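**Pluller hand-held gripper pair now available on loan**

The Mimwood equipment service has added the Pluller kit to its lending list as of 1/11/19. The kit consists of two hand-held grippers with mounting brackets, cables and a carrying case. It is intended for groups that wish to record two-handed tasks without reserving time on a full robot arm.

Before listing the kit, the service carried out a trial over 3 weeks in September. Staff completed 1156 recordings of short sorting and placing tasks, of which 731 were accepted for use in training. Most rejected recordings came from the first week, when operators were still learning to keep both grippers within tracking range. 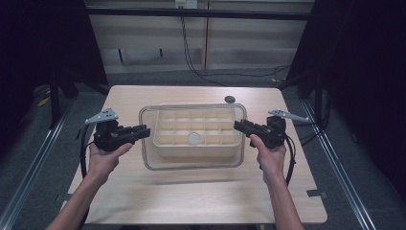
*The two grippers held on either side of a clear plastic box with a divided tray inside.*

Přemysl Šimko, who led the trial, reports that small, flat parts remain the hardest items to pick up and that new operators should begin with larger pieces. He also notes that the cables limit movement when the operator stands far from the table. The supplier, Godine, has stated that a longer cable set will be offered next year.

The kit may be borrowed for up to 2 weeks at no charge to member groups. Borrowers must complete a short training session, which takes almost an hour, before collection. Requests should be sent to the equipment desk in the Zakaria building, with the name of the supervisor and the planned dates of use.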